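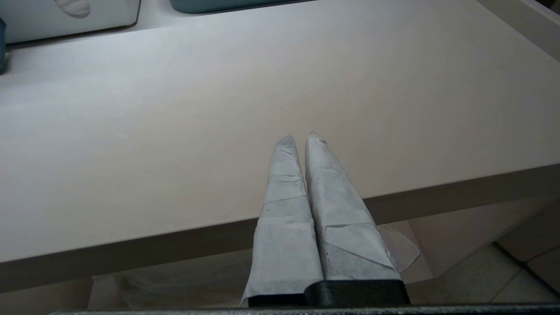
Overlapping strips, creases, a loose flap on either side.

Redel bench dispenser, the wide one - review
Abla Moussa, Dec 14, 2020

Quick one because the Christmas orders are piling up. Bought this in August to replace my old Plerow, which had a cracked spindle and a blade you could of spread butter with. Paid 60 dollars plus postage. Ordered from Hijazi, came in five days, box a bit dented, dispenser fine.

Good stuff first. Heavy. Doesn't slide when you yank it, even on the laminex. Takes the wide rolls and two narrow ones side by side, so I keep brown paper tape on one side and clear on the other. Blade is properly sharp, clean tear nearly every time. Watch your knuckles when changing rolls.

Have done roughly 415 parcels with it so far, mostly candles and a few ceramics. Rubber feet still on. Colour is a sort of sad grey but who cares.

Not so good. The roller squeaks. Drop of sewing machine oil fixed it for a week, then back again. Cheap paper tape lifts off the guide and curls back on itself, so you're picking at the end with a fingernail. Better tape, less of that. Also the instructions are one tiny sheet with a diagram that dosen't match the model - the core adaptor goes in the other way round. Took me ages.

Spare blades are 12 dollars each. Bit rich. Haven't needed one yet.

My sister has the Enthorpe, lighter and cheaper, fine for a few parcels a week. Wouldn't want it for market season though, she has to hold it down with her elbow.

Four stars. Would be five without the squeak. Will update if the blade goes.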